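Datenkarte: Pridska, Teilsatz PC-Montage

Der Teilsatz enthält 176 Episoden, in denen ein einzelner Arm mit Zweifingergreifer Bauteile zwischen einer 3D-gedruckten Halterung und einem liegenden Tower-Gehäuse handhabt. 147 Episoden gehören zum Trainingssplit, der Rest zur Validierung.
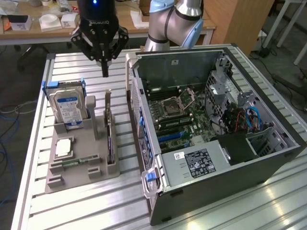
Die Ablaufsteuerung (Paket toltcombe) arbeitet mit einem Verhaltensbaum. Zielposen werden relativ zur Halterung abgelegt, Gehäuseposen relativ zum CPU-Sockel. Wer die Halterung versetzt, muss nur fixture_pose.yaml anpassen – die Greifposen bleiben gültig.

Bildströme: fixed (Übersicht) und wrist (Handgelenk), auf gemeinsame Zeitstempel gebracht. Die Sockelerkennung nutzt ausschließlich wrist. 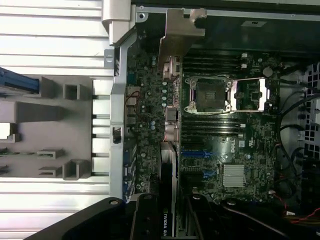 Bekannte Einschränkungen: Reflexionen auf blankem Metall erzeugen Fehlkanten, vor allem am Halterahmen des Sockels. Der Parameter edge_min_len steht deshalb auf 673. Kabel fehlen im Kollisionsmodell. Kraftdaten liegen erst ab Formatversion 2 vor.

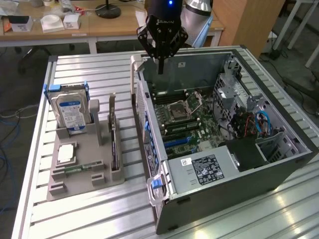

Abb.: Greifer über dem offenen Gehäuse, links die Halterung mit Festplatte und Speichermodul (fixed).

Konvertierung älterer Aufzeichnungen: pridska convert --in DIR --out DIR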